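4.3 Dial state estimation

The planner needs the angle of the cooker's rotary dial before it can generate a turn trajectory. The first version of our pipeline (Skuvik 0.2) ran a general keypoint detector on the fixed camera stream and took the two end points of the grip fin. Results were poor when the fin was vertical, as the upper and lower end points swapped between consecutive frames and the estimate jumped by 180 degrees.

The current version works in three stages. The oval panel is segmented and an ellipse is fitted to its border. The panel is then warped to a canonical view, and a small regression network predicts the sine and cosine of twice the dial angle. The remaining ambiguity is resolved from the last commanded position, stored by the Tornex task server.

Training used 2251 labeled crops, with 387 held out for testing. Crops where the arm covered more than half of the panel were discarded. Labels were drawn by hand with the Nutness annotation tool and checked once by a second group member.

4.4 Known error sources

The chrome border is the main problem. Highlights along its upper and lower curves split the contour, and the ellipse fit then locks onto the outline of the dial instead. We added a minimum axis ratio, which rejects most of these fits. The dial body is close in color to the panel, so edge strength on the dial face is low and the darker bezel and white fin give the main contrast.

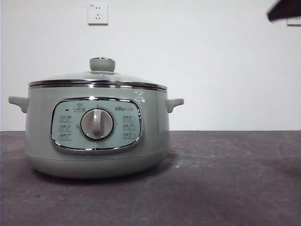
Inference takes around 12 ms per crop on the lab workstation. The estimator publishes at a fixed rate, and the planner waits for 50 consistent readings before it releases a grasp target. This adds a noticeable delay at the start of each trial. A shorter window was tried in July and dropped after two false releases.

The function labels are not read at present. Their print is too small at the current camera distance, and mode selection is therefore passed in as a task parameter.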